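Gallodberg Match Cards: a small dataset of independent wrestling results

Hello, and thanks for stopping by! Gallodberg is a hand-typed collection of results from small-hall wrestling shows, put together by Takumi Arai and Ilgın Yalçınkaya from old programs, ticket stubs and a great many patient emails. The current release holds 2,130 matches from 6 promotions, one row per match, with the winner, the finish and any title on the line. 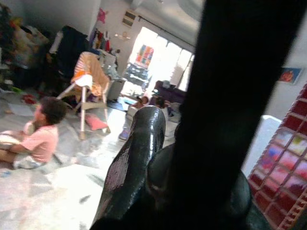 Fig. 1. A high chair with a striped cover, and a child on the floor nearby.

Ring names were a headache (a good wrestler can go through four of them in a career!), so we keep the name exactly as printed on the card and put our best guess at the person in a separate column called worker_id. Tag matches list up to 4 people per side. Battle royals live in their own file, royals.csv, and still need plenty of love.

The Kikuchi shows from February are missing their match times, and the Colov title changes were only checked once, so please go gently with those.

Corrections are very welcome. Open an issue with the row number and, if you have it, a scan of the program.

Last updated 19 June 2018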